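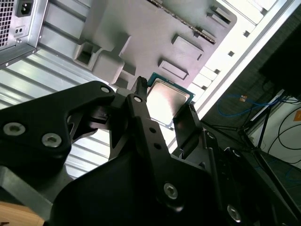
The processor, with its thin green border showing around the metal.

Blog > Tinkering > Old computers

I have been meaning to write about processors since September, when my neighbor Capucine Gilbert handed me a carton of old desktop parts and told me to take whatever I liked. Well, I took all of it (of course I did!), and my evenings have been rather full ever since.

What I love about a chip like this is how plain it looks. You get a square of metal with softly rounded corners and a sliver of circuit board peeking out around it, and that's about all it will tell you. The metal is the heat spreader, and it picks up every bit of light in the room — silver one minute, almost pink the next.

I learned the hard way to hold them by the edges only. I bent 4 pins on a chip from Capucine's carton and spent a whole evening coaxing them straight with a sewing needle, muttering the entire time.

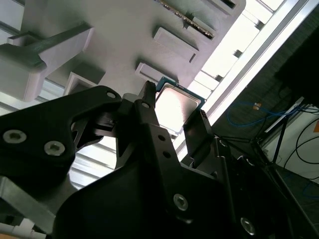 Solène Fleury wrote in to say that she cleans off old thermal paste with a coffee filter and a little rubbing alcohol, and that paper towels leave fuzz behind. I tried it on 6 of mine and she's right, so thank you, Solène! The stubborn ones needed a second go.

Next I want to sort out the memory sticks, which are still in a cookie tin on the stairs.

Recent posts
A keyboard from the Prurkness flea market
Labeling cables, part 5
What I keep in the small drawers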